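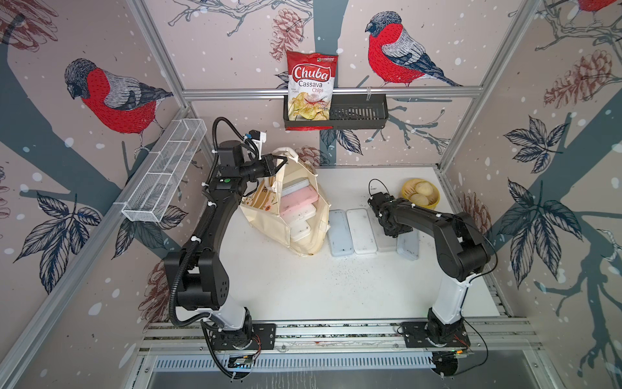
Nistport Walkers, minutes of the February planning meeting, held in the back room of the Nistport library at 7 p.m. The main business was the spring walk from Nistport to Jedwood, with the bus back, and what people should carry for lunch. A cream canvas tote bag, the kind that sags open when you put it on a table, is fine for the bus but should stay on the bus. On the path everyone needs a backpack with two straps. This was agreed last year and will go in the walk notice again.

Present: Dirceu Aguiar (chair), Gleice Marinho (minutes), Lindalva Marinho, Vanderleia Caldeira, Lindalva Frota. As we have two Lindalvas, full names are used throughout.

Minutes of the last meeting

Read and accepted with one correction. The entry on the Mumard stile should say that the bottom step is loose, not the top one. Dirceu has written to the landowner again and has had a reply saying it will be looked at before lambing. Vanderleia asked whether anyone knew when lambing was. Left open.

Route

Dirceu brought the map. The walk starts at the Nistport bus shelter, goes up the old quarry road, over Mumard Hill and down through Jedwood to the village. The top of the hill is marked on the map at 1,002 feet. The quarry road is in good shape apart from the second bend, where the drain has washed stones across. It can be passed on the left.

Lindalva Frota walked the Jedwood end last week and found two trees down across the lower path. One can be stepped over. The other has to be gone around on the uphill side, through brambles. She suggested long pants. Vanderleia will ask the forest office if they plan to clear it, and if they don't, we use the upper track, adding half a mile and a short steep part near the end.

There was some discussion of going in the other direction, bus first and walk home. In favor: nobody has to watch the clock for the last bus. Against: the long climb comes after lunch, and the hill faces the wind that way. Put to a show of hands. The usual direction was kept, three to two.

Group size and sign-up

The limit stays at 30. Last spring we let extra people join at the bus shelter and the line got badly stretched out on the hill. Names will be taken in advance on the sheet at the library desk or by phone to Gleice. Anyone who drops out is asked to call by 8 p.m. the evening before so the place can go to the next person. Children are welcome with an adult who is walking the whole way.

Dogs were raised. The landowner at Mumard wants them on a lead through both fields. Lindalva Marinho would like no dogs at all during lambing. It was agreed to wait for the landowner's letter and put whatever it says in the notice.

Lunch and snacks

Everyone brings their own lunch. The stop is at the stone wall below the hilltop, out of the wind, at half past twelve or whenever the last walkers get there. The group will again pay for a shared snack at the Jedwood end while people wait for the bus. Last year this was fruit and oat bars, and most of the oat bars came home. Cassava chips were put forward for this year. They keep well, and they suit the members who can't eat wheat. The trouble with chips is that they get crushed, so they would travel on top of somebody's pack or go ahead by car.
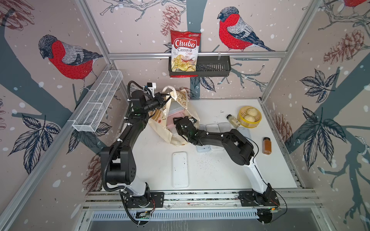
Vanderleia thought salted chips at the end of a long walk would only make people thirsty, and asked for oranges as well. She pointed out that the tap at the Jedwood shelter is turned off until April and that several people ran out of water last time before they reached the village. She would sooner spend the money on water than on any kind of snack. Agreed: chips and oranges, and a container of water to be left at the shelter. The notice will tell people to start with a full bottle and say plainly that there is nowhere to fill it on the way.

The Hoàng bakery has offered day-old rolls at no charge if somebody picks them up before it opens at 7 a.m. Accepted with thanks. Lindalva Frota will collect them. The rolls have to be kept apart from the snack for the wheat-free members, in a separate bag with a label on it.

Lindalva Marinho asked how the food would be handed out. Last year it was passed around in the bags it came in, with a lot of hands going in. She has some flat plastic trays from the school fair that could be carried in the car and wiped down afterward. Tongs for the rolls would help too. 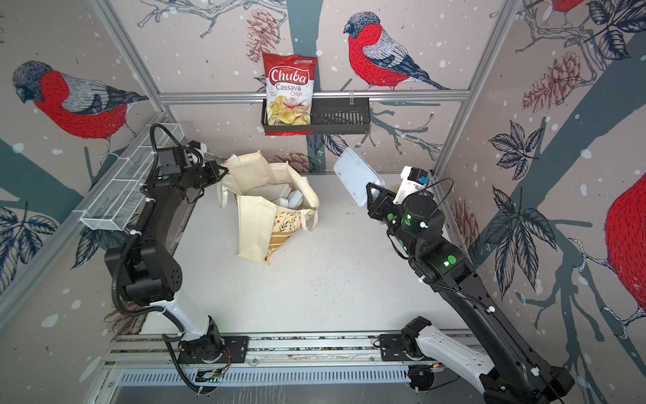

Dirceu said he could see the point of trays but did not want the car loaded up to the roof again. It has to hold the first aid box, the spare jackets and a seat for anyone who needs to stop early, and last spring that seat had a cooler on it when it was wanted. He would agree to two trays and the water container, with the back seat left clear. No objections. Gleice will write up a short list of what goes in the car and tape it inside the first aid box lid.

Trash was mentioned. There is no bin at the shelter now. People take their own home, and the group's trash goes back in the car.

What to pack

A few new members have asked for a packing list. After some back and forth the following was agreed for the notice: waterproof jacket, a warm layer, boots or sturdy shoes, full water bottle, lunch, bus fare, any medicine you take during the day. Walking poles if you like them. Vanderleia wanted gloves added and this was done.

Lunch is best carried in a plastic container with a lid that closes properly. Stand two narrow ones on edge, side by side, and they take up less room than one wide one. Mark your name on the lid. Gleice still has a lunch container from the fall walk at home, washed, and would like its owner to come forward.
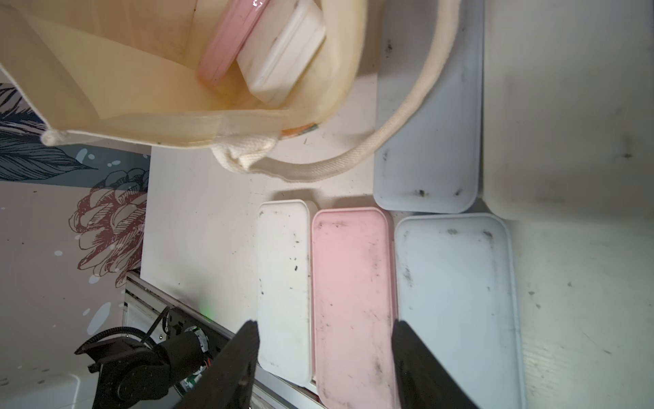 Bus

The return bus leaves Jedwood village at 4:10 p.m. and the next one is at 6:25. Dirceu will phone the bus company to warn them of a group. Exact fare if possible. If the walk is running late at the hilltop, the back-marker calls the car, and anyone who is struggling gets a ride from the gate at the forest edge.

Front leader will be Dirceu, back-marker Lindalva Frota. Vanderleia will drive the car. A second driver is still needed in case she is away, and a request will go in the notice.

Money

There is $500 in the account after the library room was paid for. The meeting approved up to $180 for the spring walk, to cover snacks, water, gas for the car and printing. Receipts go to Gleice. Lindalva Marinho asked if the fare could be covered for members who find it hard. Agreed, quietly and on request, out of the same amount.

Other business

The footpath sign at the quarry road has been turned around again and points at the river. Dirceu will take a wrench up.

Lindalva Frota would like a shorter flat walk in the summer for people who can't manage the hill. She will bring a route to the next meeting.

The library has asked us to put the chairs back against the wall when we leave.

Next meeting in March, same room, 7 p.m. Closed at 8:40.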